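Chapter 6
Pilgrims and Their Reasons

I walked my first pilgrimage badly. I was 34, I had the wrong shoes, and I'd told everyone at home I was going for the exercise (I wasn't, and my mother knew it). The route from Bamon to the hill shrine at Kanaan had 424 stone steps at the end, and I complained on most of them!

What stayed with me was the talk on the way up. Consolacion Macaraeg was walking to keep a promise to her late sister. Su-bin Ok, a lifelong Buddhist, had come along with a Catholic friend and sang louder than any of us. So when I ask in this chapter why people go on pilgrimage, please don't expect one tidy answer. 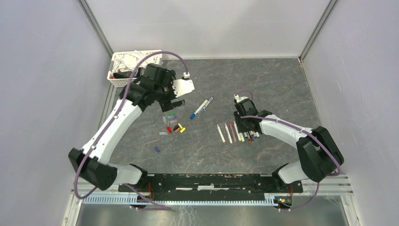
6.1 What Counts as a Pilgrimage?

Let's start with a loose definition and fix it as we go: a journey to a place that a community holds sacred. Does it have to be long? Do you have to believe? Keep both questions handy while you read Sabine Wendt's travel diary, which starts on the next page.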